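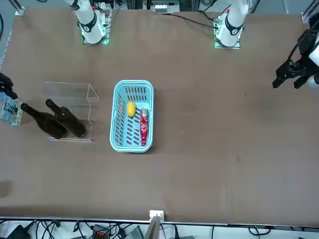
I have been promising myself a proper sort-out of the drinks corner since September, and this week I finally got round to it (with a cup of tea going cold beside me, as usual). Thandeka had been on at me about it, very kindly, every time she came for supper and had to move three things to find a glass.

The wine has been the worst of it. For years our bottles lived on the floor by the back door, where my brother-in-law Rafferty once sent a whole row of them skittling. So now there's a clear acrylic rack, and I do like it, because you can see the dark green glass straight through and it doesn't make the corner feel any heavier. It cost me 20 pounds and I dithered over it for far too long!

Then there's the light blue basket, which I've grown very fond of. It's only plastic, with slots down the sides, but it's a good size for the bits that never had a home before, a lemon for instance, or a bottle that's too short and stubborn for the rack. I can carry the lot out to the garden in one go and wipe the basket down afterwards.

I still haven't decided whether the rack should go on the shelf or stay low down in the cupboard, where it's cooler. Rachid says cupboard, Thandeka says shelf, and I'll probably try the cupboard first and see how we get on over the weekend.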